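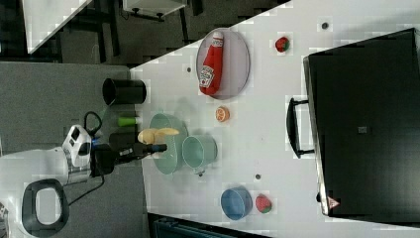

Animitz Tabletop Arm – Open Day Notes and Product Page

Sold by Holbridge. Page last edited 11 Aug 2024 by Warrick Faulkner.

We list equipment on this site after one of us has stood next to it while it runs. For the Animitz that meant the open day at the Zommont workshop, where the arm was put to clearing and sorting a kitchen table. I went in doubtful and came out a little less so, but only a little.

What it is

A single arm with a two-stage controller, sold for teaching labs and small research groups. The gripper comes with it. The table, the toaster oven and the toy food do not, and two visitors asked.

What we were shown

The job was picking up play food and moving it between dishes. A banana over a green bowl is a kind place to start. It has a long body, a bright color and plenty of room for the fingers to come in from the side. The ketchup bottle lying across its plate is a more interesting problem, and so is a strawberry sitting out on bare table with nothing to push it against.

Sioned Parri ran the session and took requests, which I give her credit for. Most demonstrators won't. I asked for the strawberry next to the blue bowl, twice. The first try knocked it sideways. The second was clean. Lev Stelmakh, who trained the arm on this set of objects, told me the small round things take the most practice runs and that he used 359 recordings in all. He didn't have a figure for how many were strawberries.

I also asked whether the oven was part of the routine. It takes up a lot of the table and it has a good solid bar handle, so you'd expect somebody to want the door opened. "Not today," was the answer. I'd like to see that one before anybody puts it in a brochure.

What I'd want to know before buying

How it does with your dishes. Pale mint mugs and bowls on a white top are a fair test for a camera, but clear glass is a harder one, and no glass came out that afternoon.

How long a new object takes to teach. Lev said 20 minutes of recording for something simple. Hefin Craddock, who has had an Animitz in his lab since April, said it was closer to a morning by the time you've thrown out the bad takes. I'd plan on Hefin's number.

What real food does to it. Nothing I saw handled that day could drip.

Cables. They hang outside the arm at the wrist and the gripper. Hefin ties his back and hasn't had a snag – your layout may differ.

In the box

Arm with wrist and gripper
Controller and power supply
3 sets of spare finger pads
Printed setup guide, 59 pages, and you will need most of them

Not in the box

Table, mounting hardware for a table, computer

Ordering

Price on request, as the maker insists. Ask for Rhydian Edwards at the Holbridge desk. He can also book you a session at Zommont, and you may bring your own objects. Bring awkward ones.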